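Kultura > Papers > Skorimstead Bench Reports > Section 4

Print this page E-mail this page

Search papers Enter keyword or author Go

4. Comparison of finger sets on the bin task

4.1 Set-up

Two finger sets were compared on the same arm, with the same controller and the same wrist camera. The first set, called Flat below, is the pair of straight parallel pads supplied with the Irkis hand. The second, called Curved, was drawn and made by Vidmar for the Obradović bench and has two blades that narrow to a tip, each with a gripping strip on its inner face. Both sets bolt to the same mounting plate, so the change takes a few minutes and the camera bracket is not disturbed.

Each trial began with the hand at a fixed height over the bin and one ball inside it. The controller estimated the centre of the ball from the wrist view, moved down along a straight line, closed the fingers under a force limit and lifted. A trial was scored as a success if the ball was still held at the top of the lift. The force limit was the same for both sets. We did not tune the controller between sets, as this would have mixed two effects that we wished to keep apart.

The Flat set was run for 243 trials and the Curved set for the same number. Ball positions were drawn in advance from a list and used in the same order for both sets, with corner positions included.

4.2 Failures away from the walls

In the open part of the bin the two sets were hard to tell apart. The failures that did occur were mostly late closures, where the position estimate lagged behind the motion of the hand and one finger touched the ball before the other. The ball then rolled out of reach. This fault lies with the controller and is treated in Section 5.

4.3 Failures near the walls

The sets differed near the walls. The Flat set failed in 27 trials there, against 16 for the Curved set. With the Flat set the outer edge of one pad often met the wall before the hand had reached its final height. The force limit then stopped the descent and the fingers closed too high on the ball.
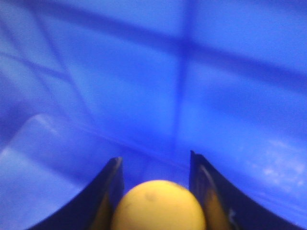 Figure 6. Wrist view with the Curved set in a blue bin, ball between the fingers.

The position estimate was also checked for errors caused by the bin itself. The estimator separates the ball from its background by colour and then fits a circle to the outline. Its weak point is any pale region of similar size to the ball, which may draw the fit to one side. In Figure 6 the yellow of the ball stands well clear of the blue plastic, but the whitish-blue reflection on the lower left and the small pale scuffs towards the right are the kinds of region that must be rejected. The tan inner faces of the fingers are a further difficulty, being closer in hue to the ball than the bin is, with only thin strips of blue between the ball and the fingertips. We therefore masked the fingers using their known position in the wrist view before the fit was made. The mask has to be redrawn when the finger set is changed.

The effect of lighting was not measured. All trials were run with the same overhead lamps, and the exposure of the camera was locked at the start of each session. A set of 3000 stored wrist views from both finger sets was used to choose the colour limits, and none of these views came from the scored trials.

Print this page E-mail this page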